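Section 4: Your First Chore (Holding and Passing)

Okay, you've got the Katene kit bolted together and charged, so let's make it do something! I'm going to be upfront about what these grippers can manage right now. Folding fitted sheets? Nope. Loading a dishwasher? On a good day, with plates it's met before. Gripping one upright thing and handing it over is where I'd start, and it's harder than it looks.

1. Clear a table with a bit of friction to it (bare wood is fine).

2. Set the grip force dial to 3. Anderson Lacerda, who wrote our first draft of this, liked 5, and we went through a lot of paper cups.

3. Stand your object up and bring the pads in from both sides, level with each other. Close slowly.

4. Wait for the double beep before you lift anything.

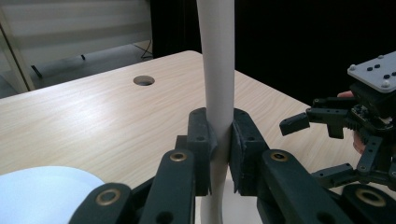 5. Bring the second gripper in from the side, fingers open, and stop short of touching. If you come in from above you'll knock the first one, and then you get to start over.

6. Close the second gripper, wait for its own double beep, and only then open the first.

Note: Smooth, round things like to spin in the pads. Try a lower grip point before you touch the dial.

Caution: Keep fingertips, sleeves and long hair away from the gears while the power is on. Glassware stays in the cupboard until you've read Section 6.

Do 90 practice passes before you switch to auto mode. Yes, really! Neusa Bezerra did 400 at our Skevadska workshop and still drops the odd spray bottle, so don't feel bad if your first evening is mostly picking stuff up off the floor. Can it tidy your kitchen yet? Mine can't. It will hold the mop handle, though, and I'll take that.

If the double beep never comes, go to Section 9, Pad Sensors.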